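# Chapter 3: What the Quote Leaves Out

Most equipment budgets go wrong before anyone signs anything. A buyer sees an arm do a job in a demo, asks for the price, and writes that price on the budget line. Bent Riis, who ran purchasing at the Piltness plant, did this with his first arm. The quote from Lauritsen came to $3,174 a month on a lease. By October he was paying nearly twice that, and the arm had yet to run a full shift.

The extra money went where it usually goes: guarding, floor work, training, spare fingers, and a service plan the salesman had called optional. You should treat that word with suspicion whenever you meet it.

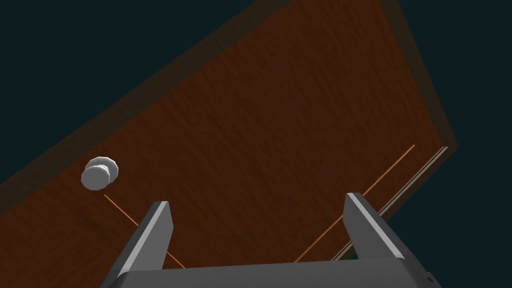

Simulation deserves the same cold eye. Vendors now like to show a task solved on a computer and let the buyer assume the rest. A simulated door can be opened 3,000 times without wearing out a hinge, and that is a fair reason to use one for early planning. It tells you very little about your own doors, which stick and sag. Catarina Esteves, who reviewed the Rasia bid for Bresico, asked how many of the vendor's trials had been run on real hardware. The answer was 673. She then asked how many of those had been run outside the vendor's own lab, and the meeting ended early.

In this chapter we build a budget from the floor up, starting with the costs a seller has no reason to mention. Section 3.1 covers site preparation. Have a real quote beside you as you read, and mark every line you can't explain to your own accountant.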